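Leave the Cans Alone

Our building has 460 apartments and one recycling room, and since April there has been a sign over the bins asking us to crush our cans. I think the sign should come down.

The case for crushing is easy to understand. A flat can takes up less space. The bins fill more slowly, the bags are lighter to look at, and people feel they have done something. Sidra Arain, who wrote the sign, told me the overflow on holiday weekends was her main worry. I take that seriously. I have carried a full bag back upstairs myself. 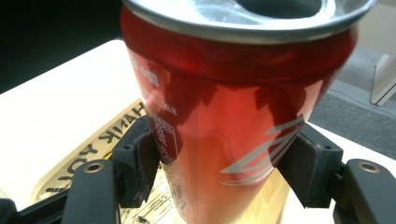
Sorting is where crushing causes trouble. Our cans go to the Ponik plant along with paper, bottles and cardboard, all in one stream. I took the tour there last year, and the guide said whole cans are the easiest thing on the belt. A can pressed flat tends to travel with the paper. A dented one is a different matter. The red can in the photo has creases around the middle and a buckled left side, but it is still round enough that you would never mistake it for a sheet of anything. That much damage happens in any bag. I see no need to add to it with a shoe.

There is a second reason, and it concerns the deposit. The return machine at the Eria store on the corner reads a code printed on the side. It has turned down plenty of mine over a bad crease. At some 30 cans a month, a household that stomps on every one is giving up money, and the people who go through our bins for returns lose it too.

I know rules differ. My sister lives in a town where cans are collected separately, and there they are told to flatten them. If your hauler says crush, then crush. Ours says nothing of the kind. The leaflet we get with the bill says "empty and dry" and stops there.

So my request to the building is small. Replace the sign with one that says to empty the can, tip it upside down for a minute and put it in the bin. If space is the problem, ask for a second bin. I called the hauler and the extra one costs 9 dollars a month for the entire building.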